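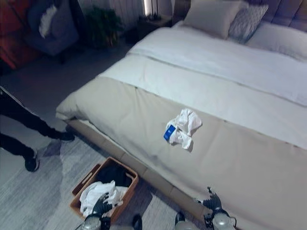

Start with the listing language, since that is what we are all paid to produce. "Sought after." By whom? I went through the spring brochures from our own office and every place in them was sought after, including the house at Hikthorpe that had been on the books since April with 2 viewings. Then the bedroom shots: white duvet, beige runner across the foot of the bed. Sellers are told to buy a runner like that before the photographer comes. I have asked for proof that a runner ever moved a price and I'm still waiting for it.

Pause. Let them grumble.

Next slide: what staging firms claim. Read the Broditz pitch out loud, slowly. "Staged homes sell faster." Faster than what? They compare homes whose owners paid for staging with homes whose owners didn't. People who pay for staging also fix the gutters, pick a sane price and answer the phone. You could run the same comparison with owners who own a good lawn mower and get a lovely result.

Mahnaz Salehi will probably object at this point. She has staged homes for years and she is good at it. Let her have her say. Ask her how many sellers she turned away because their place would have sold fine as it was.

Next slide: the Karimi apartments. Go carefully, two of the owners may be in the room. 16 units, same builder, same floor plan, near enough the same view. 7 were staged and the rest went up with whatever the owners had in them. The first to go was unstaged, with a treadmill in the dining room. It was also the cheapest. The slowest was staged top to bottom and priced by the owner's brother. Say plainly that 16 units prove nothing either way. I'm using them because Broditz used them first, in their flyer, and left out the prices.

If Miklós Bognár asks about photos, agree with him. Good light and a straight camera cost very little and buyers do scroll past dark rooms. I have no quarrel with cleaning either. My quarrel is with the invoice for rented cushions.

Next slide: words I'd like us to drop. Stunning. Paradise. Rare opportunity (there were 5 on one street). "Minutes from the beach" with no number in front of the minutes. "Possibility of a pool", when no one has called the town to ask about a permit. Elaheh says buyers skip over these words anyway. Fine, then why are we typing them?

Initz software demo: skip if running late. It writes the listing for you from a form. Show the one where it called a carport "generous". Don't be mean about it, it learned that from us.

Last part, what I'd put in a listing. Square footage and who measured it. Age of the roof. What the heating cost last winter, from the bills. Which way the bedrooms face. Whether the neighbor's dog barks, if the seller will admit it. Ardalan Sharifi tried this on three listings and got fewer calls. He thinks they were better calls. I'd like to believe him, but three listings is three listings, so say that too.

Questions. Fereshteh Kordestani has the microphone. We lose the room to the mortgage people straight after, so stop when she waves.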